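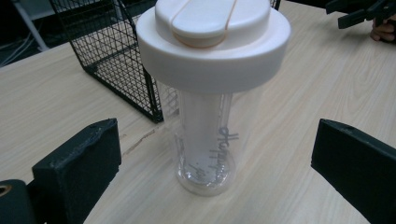
Kadri Koppel wants to know whether the rubber bands matter, and whether she can use a tub with a screw lid if that's all the kitchen drawer has to offer. Yes to the tub, Kadri, as long as you can write on the side of it. The band I'd keep. Mine goes over the raised bit of the lid, and I've had a flip cap ping open in a coat pocket on the Harkport bus, so I'm not going back to trusting them.

Anyway! Hello, and welcome to the Shawky pot list, which is the notes and the spreadsheet that go with my shelf of clear plastic pots. I started it in April when I couldn't remember what I'd put in half of them, and it has grown a bit since then.

What's in the folder

pots.csv is the main thing, one row per pot, 41 rows at the moment
labels.txt has whatever is written on each pot, typed out exactly, spelling mistakes and all
lids.txt is a short list of which lid goes with which pot (they don't all swap, annoyingly)
old/ is the first version, before I renumbered everything. Please don't use it, I only keep it so I can look up the old numbers

The columns

pot: the number, starting at 1. There are gaps where a pot cracked and I threw it out.
label: copied from the side of the pot. I write in marker up the length of the plastic, so you have to tip your head to read it, and on a curved wall in bright light it can be a real pain to make out. If I wasn't sure I put a question mark after the word. Nearly 20 of them have one, sorry.
insert: yes or no. Yes means there's something white and upright down the middle.
lid: wide, narrow or odd. Wide means it sticks out past the wall all the way round. These are top heavy and I'd not stand them near the edge of anything.
band: yes or no.
shelf: top, middle, bottom, or "table" if I was using it when I did the check and forgot to put it back.
notes: anything else. Mostly me grumbling.

Things that will trip you up

Pots 1 to 6 were written up before I had a lid column, and I filled it in later from memory — treat those as a guess. Bouchra Farouk spotted that pot 30 was in twice with two different labels. One was from the old numbering, so it's gone, thank you Bouchra.

Blank means I didn't look. It doesn't mean no! I should have used a proper code for that and I may yet.

Marker rubs off where your thumb goes. I go over the faint ones on a Saturday when I remember, and if the wording changes I change labels.txt too.

Using it

Help yourself. Copy the columns for your own shelf, rename them, chuck out the ones you don't need. The Skovunent people keep theirs with a date column, and I do envy it a bit.

Still to do

redo the lids for the first few pots
decide what counts as "odd"
find pot 20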